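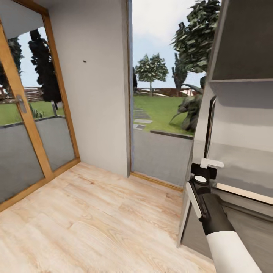

The arm in the Ikeda house, a computer-rendered interior with a wooden floor and a garden beyond the glass.

Plunent

Plunent is a system for rehearsing robot work in furnished homes, used by the holiday-house company Stostik at its office in Vikach. It lets the company's housekeepers and planners try out small tidying jobs with a robot arm in a computer-rendered house before any such job is given to a machine in a real one. It came into daily use on 4 November 2022, and is perhaps better known in the town for what it did to people's working days than for the software itself, which is of a fairly ordinary kind.

Background

Stostik looks after 339 holiday houses along the coast and in the hills behind Vikach, and had 62 housekeepers on its books when the system arrived. The work had always gone in waves. Guests leave in the morning, new guests arrive in the afternoon, and everything in between (the beds, the bathrooms, the kitchens, the picture somebody has moved to make room for a toaster) has to be put right in a few hours. The company hoped to hand over some of the putting-back, as the staff call it, while leaving the cleaning proper in human hands.

An early trial in two empty houses was not much liked. Housekeepers had to stand by while the arm was adjusted, and then hurry through their own rooms afterwards. The rehearsals were moved to a simulated house as a result, and the housekeepers, who had grumbled a good deal about the trial, were asked to help run them.

The Ikeda house

Most rehearsals take place in a model known as the Ikeda house, after the street where the company once had its linen store. It has a kitchen with a dark worktop and a sink, pale wood-grain flooring, and an open doorway on to a paved patio and lawn. The garden plays no part in any of the jobs, although several of the staff have said kind things about it, and a request to have it taken out to save computing time was turned down. 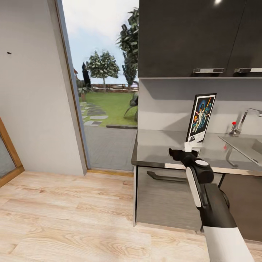

The gripper at the front of the kitchen worktop, with a framed poster standing behind.

Jobs are set out in a written sheet, usually by someone who has done the same thing by hand for years. A sheet gives the room, the object, where it should end up, and a note of anything a newcomer would be likely to get wrong. The library now holds more than 300 of these sheets. Many are far longer than the planners expected, for it is surprisingly hard to write down how one goes about straightening a kitchen, and the first versions tended to leave out whatever the writer did without thinking.

Each rehearsal can be watched from a wider view of the room or from a close one that looks out between the gripper's fingers. New reviewers generally begin with the wide view, being the more homely of the two, and come round to the close one after a week or so.

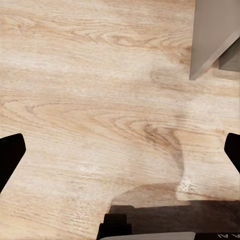

Reviewing is done in pairs, one person watching and the other keeping the sheet, and the two swap over after each batch of 100 attempts. The swap was brought in at the housekeepers' own asking. Sitting still and paying attention to a screen proved tiring in quite a different way from carrying laundry up a flight of stairs, and people who had never had sore eyes at work began to have them.

Effects on staff

The most noticeable change was to the shape of the week. Reviewing can be done at any hour, so housekeepers who wanted steadier hours were able to fill the slack days between changeovers, and a few with bad knees or backs moved to the office for good. Pay for reviewing was at first set below the cleaning rate, which caused real unhappiness, and the two were made equal the following December.

Opinions remain mixed. Some of the longer-serving staff enjoy being asked how a thing should be done, and say they had seldom been asked before. Others miss the company of the old morning teams, which have become smaller, and feel that the planners talk about houses as though guests never lived in them. The company has kept to its promise that a housekeeper makes the last round of each property before the keys go out.

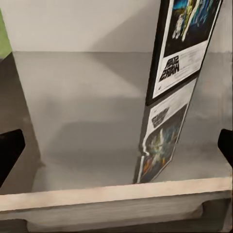 View between the open gripper fingers, with a Star Wars poster reflected in the glossy grey surface.

Reflections and language

Shiny surfaces have a section of their own in the reviewers' handbook. Sheets that mention a poster or picture must say whether the writer means the object or its reflection, a rule which the handbook explains at some length and with evident patience.

The system has also left its mark on office speech in Vikach. An attempt is called a "go", a finished sheet is a "recipe", and a housekeeper who moves between the houses and the screens is said to be working both sides of the door.

See also
Stostik
Holiday-house changeover
Robot simulation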